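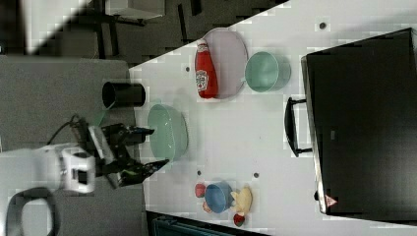
Lirklow Robotics Club: Frequently Asked Questions
Last updated 22 November 2025

We use cookies to remember your settings. Accept / Manage

Is the Hello project really going to build a kitchen robot?
Doubtful. Hello is the name of our student project, and the proposal did use the words "kitchen robot." What we have is one arm, one table, a toaster oven, and some dishes and play food. We'd call it a tabletop exercise until somebody shows us dinner.

What do members do at a session?
Mostly they drive the arm by hand, save the run, set the table up again, and repeat. A run is one short task, such as moving the ketchup bottle. If you picture yourself writing clever code on day one, ask a current member how their July went.

Does the wrist camera help?
Opinions differ. It gets close to the objects, and it also moves whenever the arm does, so plenty of its pictures are smeared. Half the club thinks the blur is harmless. The other half would like to see a test before agreeing, and that test is still on the to-do list.

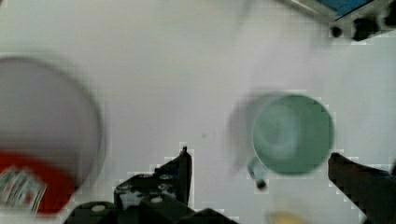 Green mug at the gripper, wrist camera view.

What counts as a success?
The object has to be where the task card says, and it has to stay there when the arm lets go. We score 15 runs per task and report every one of them. Last term a team posted its best 2 runs on the club page and called the task solved. We took the post down.

Can I use my own objects?
Yes, if they fit on the table and you don't mind losing them. Write them on the object sheet first.
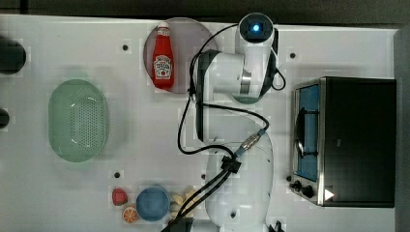
One reader wrote in to ask whether any of this would work on a table the robot hadn't practiced on, and said that until it did, the scores told her very little. We think she has a point. Moving a plate a few inches is a weak test, and our sheets should say so.

Are you entering Clonura this year?
We've signed up for the beginner bracket. Clonura's rules let teams pick their own objects, which seems generous to us, and we'd be careful about reading much into anyone's ranking, ours included.

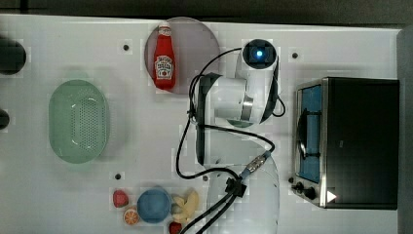 The entry form asks for five tasks. We have three we'd defend in front of a judge and a fourth that works when it feels like it. The fifth is a title on a whiteboard.

Do I need experience, and what does it cost?
No experience, and dues are $13 a term. Sign up at the door of the Andreadis Room.

Share this page: 5 shares | 2 comments

Related
Task card template
How we score a run
Clonura beginner bracket: our notes
Object sheet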